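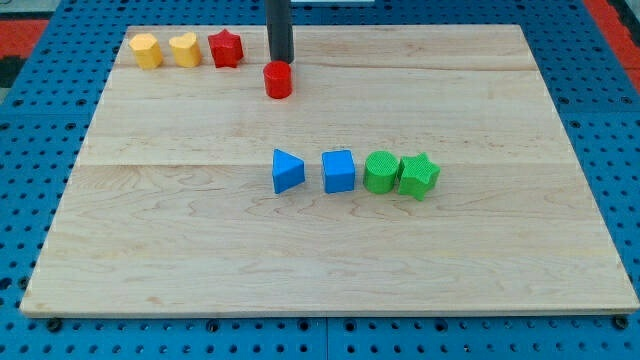 *Shape blocks on one of the glued maple boards, set out on the blue pegboard bench.*

## The maple boards are finished, and the blocks have a home

The boards we started gluing up in October are done. There are 11 of them, all maple, and all are now on the rack next to the sink in the Skindale workshop. They go with the shape block sets that the toy library lends out to families and to the preschool rooms at Bolludton. Anyone who borrowed a set last year will remember that the blocks came in a cloth bag with nothing to stand them on, and that carpet is a poor surface for a tall star.

Each board is made of several planks joined edge to edge. We considered buying single wide pieces, but wide maple is expensive and it tends to cup in a heated room. The narrower planks came from the offcut pile at Kröger, who let us have the lot for 462 dollars, delivered. Sieglinde Sauerland planed them, matched them for color as well as she could and did the glue-ups in pairs over several evenings. You can find the seams if you look for them, and on some boards the wavy grain stops at one plank and picks up differently on the next. We left that as it was. The boards were sanded smooth and given two thin coats of oil, with a light sanding between.

We did not add a raised edge. A few parents asked for one, to keep blocks from sliding off, and we tried it on a test piece. Small children kept catching their wrists on it, and it made the board hard to wipe. The flat board won.

### What is in a set

The shapes are the same as before. There are hearts, stars, cylinders and many-sided blocks, all of them flat on top so that they stand up by themselves and can be stacked. Colors include red, yellow, blue and green. The old plastic triangles have been retired. Too many of them were chipped, and the maker, Garkero, no longer sells that size.

A lot of people ask what you are supposed to do with the set. There is no rule book. The game that gets played most is rows. One person puts a few blocks in a line near the back of the board, with small gaps between them, and the other makes a second line in front. You can sort by color, by shape, or take turns and let the second player guess the rule. Two yellow blocks and a red star in one row is a good puzzle for a four-year-old, who will usually want to move the star somewhere else and can be asked why.

For older children, try building a row from memory. Set it up, let them look, cover it with a dish towel and take one block away. The cylinders are the easiest to miss when they go, and the hearts are the first ones everyone names.

Stacking works better on the boards than it did on the carpet. The cylinders make the best base. A heart on top of a cylinder will stay put if it is centered, and a star on top of a heart can be done with some patience. If a child is getting frustrated, go back to rows.

### Borrowing

Sets can be borrowed for three weeks and renewed once. The board goes with the set and has to come back with it. Please carry the board flat or under your arm and keep it out of the stroller basket – two of the test boards came back with dented corners that way.

The set still counts as a single item on your card. Preschool rooms may take up to 5 sets at a time, but let us know ahead so that we can have them by the door. The label with the set number is on the underside of each board, and the same number is on the bag. If they don't match, tell whoever is at the desk and we will sort it out. It has happened twice already.

### Cleaning

Wipe the board with a damp cloth and dry it standing on edge. Don't soak it and don't put it in the dishwasher. Crayon comes off with a little cooking oil on a rag. Ink from markers mostly does not come off, so please keep markers away from it. If the surface starts to feel rough, bring it in and we will sand that part and oil it again.

The blocks can be washed in warm water with dish soap. Let them dry overnight before they go back in the bag. One bag last winter was packed damp, and everything in it had to be washed a second time, including the bag.

### Missing pieces

Blocks go under couches. We know this and we don't charge for a lost one, but please write it on the return slip so the next family doesn't spend an evening looking for it. We have a box of spares behind the desk, with plenty of yellow and very little green. If you have an old set at home that nobody plays with anymore, we would be glad to have the greens.

### Still to do

The money set aside for the block sets was 700 dollars, and the wood took the largest share. Glue, oil and sandpaper came out of what was left, and the remainder will go toward new bags. The current ones have drawstrings that fray, and the cloth is thin enough that the star points have worn through at the bottom. Sieglinde has a heavier canvas in mind and would like help with the sewing. She has one machine and could use a second – if you can bring yours to the workshop for an evening, leave your name on the sheet by the door.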